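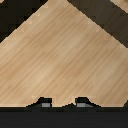

**Maricel Magbanua** wrote:
Does the Sedik bin-transfer pack let you change the wrist camera resolution on the basic licence, or is it fixed? The product page lists "configurable sensors" and leaves it there.

**hpacheco**
Fixed on basic, adjustable on the full licence. I have had the full licence since 14/03/2021 and left the wrist view at its default for the tests below, so basic users can compare.

What you get: one arm on a pedestal, two tables, a plain bin and a divided bin, a fixed room camera, a wrist camera and a set of small parts. The task is to move parts from one bin to the other. Everything is simulated and there is no hardware option. Stason sells a separate bridge for real arms which I have not tried.

Installation took 20 minutes, most of it the licence check. The scene file is plain text and readable. Bin positions, divider heights and table heights are all exposed. The room camera can be moved. The wrist camera mount cannot be moved on either licence, and the gripper housing takes up the bottom of every wrist image. If you train on those images, either mask the strip or leave it in everywhere. Mixing the two cost me a day.

**stepdown**
Wrist camera defaults are poor. Divider edges come out as staircases and my edge detector reports the steps as corners. I would not pay for the full licence only to get more pixels.

**hpacheco**
Agreed on the edges. I disagree that it makes the basic licence useless. A learned policy copes with it. A classical edge detector will need smoothing first, or a larger minimum segment length. I set mine to 14 pixels and most of the false corners went away.

The room camera is the better half of the product. You can see which compartment the gripper is over, and both bins fit in one view. The divided bin has four compartments, two at the rear and two at the front, and the rear ones are the harder pair because the back of the bin sits close to the pedestal.

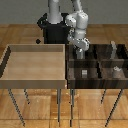
**stepdown**
Has anyone checked the collision shapes on the dividers? In the previous release they were thicker than the drawn walls, and the fingers stopped short on a straight descent.

**hpacheco**
Checked with the debug overlay. They match the drawn walls in version 4. The parts are a different matter. The angular ones use a convex hull, which is fine for grasping and bad for stacking. The lighting is soft and even, and the rear-left compartment is still darker than the rest. Turn the ambient value up if you threshold on brightness.

**Maricel Magbanua**
I ran the basic licence over the weekend. Notes for anyone deciding:

- The reset command puts the arm back and leaves the parts where they are. You need `reset --parts` as well.
- Wrist and room images carry separate time stamps. Align them yourself.
- Wood textures can be swapped. The grain on the pale bin is busy enough at default resolution to upset a plain blob detector.
- The pale grey parts show up well on the dark bin and less well on the light one. Test both.

The third point is my main complaint. With a flat texture my detector missed 8 parts in a long run, and with the stock texture I stopped keeping score.

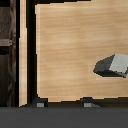 Can a part be picked up if the wrist camera sees only a corner of it? It can, provided your controller takes the position from the room camera or moves sideways for a second look. The example script does neither. It waits for the whole outline and times out.

**stepdown**
The time-out is a sensible default. A partial outline gives you a bad centre, and a bad centre gives you a finger on top of the part. I would rather have the error.

**Maricel Magbanua**
I would rather have the choice. There is no flag for it, and the wait is hard-coded in the script. Policarpio's fork adds a `--partial` switch, though it has not been updated for version 4 and needs two lines changed in the import block.

**hpacheco**
The fork works here after those two changes. I then ran it with the wrist turned off-axis, so the bin walls cross the image on a diagonal. The example script assumes the walls are square to the camera. It says so in a comment near the end of the file and nowhere in the manual. Rotate the wrist and its compartment lookup returns the wrong index without a warning. If you use any wrist rotation, take the joint angle and rotate the lookup table yourself.

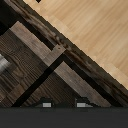
**Heriberto Pacheco** (main account, I was logged in on the other one above) wrote:
Correction to my last post. The lookup does print a warning, but only at log level `debug`. I still count that as a fault in the product. Stason support have accepted it and say a fix is planned for April.

**stepdown**
Then I would wait for April before buying. Basic is cheap, but the lookup is the part I would be paying for.

**Maricel Magbanua**
Depends on the job. If you write your own controller you never touch the lookup. For a course or a first project, where people will run the example as supplied, I would wait too. The group licence through the Hamar reseller covers both tiers and can be moved between machines. The single licence cannot, so check which one you are ordering.

**stepdown**
Does the group licence need a server?

**Heriberto Pacheco**
A small one. It runs on the same machine as the simulator if you open the port. The steps are in the `licence` folder, in the text file. Ignore the PDF, which is for the previous release.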